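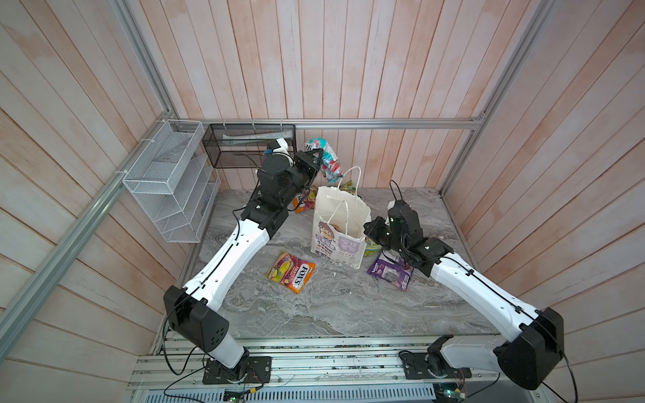 How should I sort a pile of snacks before they go into a paper bag?

Put the heavier, flatter packs at the bottom and keep anything light or easily crushed for the top. If you are packing for more than one person, lay everything out first so you can see what you have.

Section 7. Packing and Unpacking Snack Bags

Welcome to the part of the Ornlow pantry guide that most households end up using more than any other. Snacks come in slippery, puffy, awkward little packages, and a paper bag is a friendly thing to put them in, as long as you treat it kindly. The steps below work for lunches, long car rides, and the treats you take along when you visit family.

Before you start

Clear a flat surface that gives you a bit of elbow room on each side of the bag. Wipe it down and let it dry completely, because even a small damp patch will soften the bottom of a paper bag faster than you'd expect. If you own the Rikanow wall shelf or the Vemeteck hanging basket, empty them now too, so you have somewhere to set the extras.

Packing the bag

1. Open the bag fully and press the bottom flat from the inside with your palm. Run a finger along each corner so it stands up on its own.

2. Raise both handles and let them stay up. Twisted paper handles like to flop inward, and then they get buried under the candy (we have all gone digging for them!).

3. Spread the snacks out around the bag with their fronts facing you. Candy bags can go to one side and chips or puffed snacks to the other.

4. Check each package for an open seam or a torn corner. Anything already open goes in a lidded jar, or in somebody's hand, whichever comes first.

5. Lower the candy bags in first, lying flat. A bag of fruit candies is heavier than it looks and makes a nice steady base.

6. Stand the medium packs along the sides, and slide the small packets into whatever gaps are left.

7. Lay the puffed snacks on top. Hold these by the sealed edge at the top, with a light grip, so that you don't squeeze the middle.

Note: The standard Ornlow paper bag holds up to 2000 grams when it is carried by both handles. By one handle, please keep it under 1000 grams.

Caution: Don't push down on a full bag to make room for one more thing. Air-filled packages can pop at the seam, and you will be finding crumbs for a good long while. Start a second bag instead.

Unpacking and putting away

1. Set the bag upright in the middle of your surface before reaching in. Unpacking a bag that is lying on its side tends to split it along the fold.

2. Take out the top layer one package at a time and set each one down beside the bag, well away from the edge.

3. Move flat packs to a sloping shelf, where they will rest against the lip, and save the basket for tubes and other long shapes that roll.

4. Shake out the empty bag over the sink, fold it along its original creases, and store it somewhere dry.

Note: Snack bags with a bit of crinkle to them often spring back open after you fold the top over. A Stępień clip, the 40 mm size, will hold most of them closed. Press the air out gently first, fold the top down twice, and then put on the clip.

Caution: Keep hard candies and small packets out of reach of very young children while you sort. For care of the clips, see Section 8.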